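Gripper pads, second version

11 July 2021

The club build is at the stage where all the big parts work and the small ones don't. I've spent most of my evenings this month on finger pads, so this post is mostly finger pads.

For anyone new: I'm in a student robotics club, and since February we've been building a two-finger hand gripper we call Grodik. Our entry is for the Vurex challenge, which is a pick-and-place contest for school and college teams. Each team gets a tray of household objects and has to move them to a second tray without dropping or crushing them. There are 40 objects on the practice list. You get 3 tries at each one.

The first pads were plain printed blocks. They held a tennis ball and a glue stick well enough, but anything smooth slid out. A spoon was hopeless. We tried rubber bands wrapped around the fingers, and those rolled off – usually in the middle of a lift. Then we tried a strip of bike inner tube stuck on with double-sided tape. The grip was good and the tape was not.

The second version has a separate facing on each block. If a facing wears out we can replace it and keep the block. The brackets are printed too, with threaded inserts pressed in using a soldering iron. I ruined two brackets learning to do that. Go slower than you think, and stop before the insert is flush, then press it the last bit with something flat and cold.

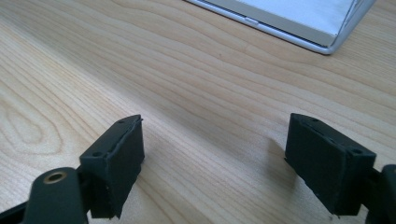
Do the two pads have to be exactly the same?

They should be close, mainly in thickness. If one facing is thicker than the other, the object gets pushed off center when the fingers close, and a tall thing like a marker will tip over before you have hold of it. We cut both facings from the same sheet now and check them with calipers before they go on.

The edges still need work. My cutting is not neat, and the lower corners are the first place to get chipped up. I've started using a fresh blade for each pair, and it does help. I may also round the corners in the next print so there is less to catch when the fingers come in low over the table.

The other job this month was the linkage. Our first one, the Boltik (named after the bolt that kept falling out of it), had so much play that you could wiggle the fingers by hand. The new one is stiffer – we swapped the loose bolt for a shoulder screw and added a washer on each side. It takes a little more squeeze to close, and after a long practice session my hand knows about it.

On our last full practice run the old pads got us to 17 objects. I want to run the whole list with the new ones before I change anything else. I have a bad habit of changing two parts at once and then not knowing which one made the difference.

Still on my list: print spare brackets, find a better glue for the facings, and label the drawer of screws in the Subramaniam lab so we stop buying the same size over and over. If you have glued rubber to printed plastic and it stayed put, leave a comment and tell me what you used.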